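Salt, and other things I fight about

My sister-in-law Fiona MacAulay thinks I salt my food like a scared person. She may be right! I grew up in Lindsay with a dad on a strict diet, and all our soup tasted like warm rain.
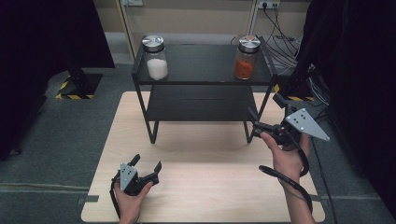
The bean test

So last June I cooked the same pot of beans twice -- once salted at the start, once at the end. Everyone says early salt makes the skins tough. Mine came out softer (and so much better, all the way through).

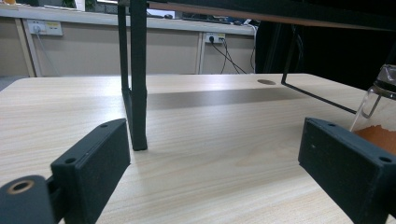 I used 8 grams for a 580 gram batch, if you want to try it. Fiona ate two bowls and only said "hm." Next up is pasta water, and I already know she's going to have opinions.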